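Brestus Socks and Thermals: your questions answered

I get the same handful of questions every winter, so I've put my answers in one place. Last updated January 26, 2022. If yours isn't covered, drop me a line through the contact page and I'll get back to you (evenings are my quickest time).

How do I pick the right size?

Go by your shoe size for socks and your hip measurement for long johns and leggings. If you fall between two sizes in the Sakow range, go up. They're knitted quite snug across the instep and I'm a 6 and a half myself, so I've learned this the painful way! Engebretsen thermals are the opposite, nice and roomy, and I'd take the smaller one unless you like them baggy under jeans.

Are the Engebretsen long johns itchy?

I don't find them itchy at all, but I can wear wool next to my skin and plenty of people can't. It's a fine merino, and it does soften after the first couple of washes. If a normal wool jumper drives you mad at the neck, try the cotton mix from Trikberg instead. It isn't as warm, but you'll keep it on.

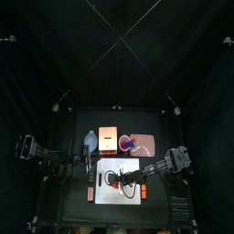

Can I put them in the washing machine?

Yes, all of them. Turn them inside out, 30 degrees, wool setting if you've got one, and please leave out the fabric softener. It coats the yarn and they go sort of flat and slippery. I use a bit of ordinary wool wash and dry everything on an airer in the spare room.

And the tumble dryer?

Cotton mix, yes, on low. Merino, no! I shrank a lovely grey pair of mine to something that would fit a seven-year-old.

Why do my socks keep slipping down inside my wellies?

Nearly always the length. Ankle socks haven't got a chance in a wellington, whatever the packet says. You want the top of the sock above the top of the boot, folded over if there's spare. The Sakow knee-highs have a wide ribbed cuff that stays put without leaving that horrible red ring round your calf.

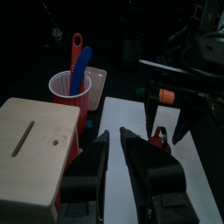
Wooden box with a long slot and a small round hole in the top.

What does denier mean on the tights?

It's how thick the yarn is. Low numbers are sheer and high numbers are thick. I live in 100s from October onwards, and the thickest Trikberg pair we do is a fleecy-backed 500, which feels more like a pair of leggings with feet. They're fab for standing on touchlines. You'll want to go up half a shoe size with those on.

Do you do extra long legs?

We do. The tall version has an extra 7 cm in the leg, and so far it's in black and navy only. I keep asking for the burgundy.
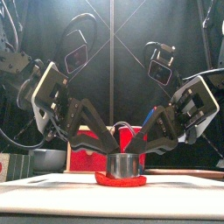 How much is postage?

Second class is free on anything over £16, and below that you pay what the stamp costs me. Parcels go out every weekday afternoon, but leave a bit longer in the run-up to Christmas, when the queue at my post office goes out of the door.

What if they don't fit?

Send them back unworn with the tags on and I'll swap them or give you your money back, whichever you like. Do try them over your own pants, please. Socks can come back too as long as the paper band is still round them.

How many pairs do I need?

For a week of camping I take three pairs of merino and rinse one out every night. For everyday wear it depends how often you do a wash. My biggest order ever was up to 137 pairs for a walking club, but I don't think you need to go quite that far.

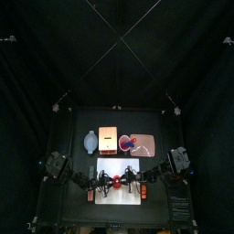
Two arms above the pale board on the black table.

Do you sell gift cards?

Yes, by email or in the post with a proper envelope. They don't run out, and you can spend them in bits.

Will the green stripy ones be back?

I've asked Sakow and they're thinking about it. Put your email on the waiting list on the product page and you'll hear when I do.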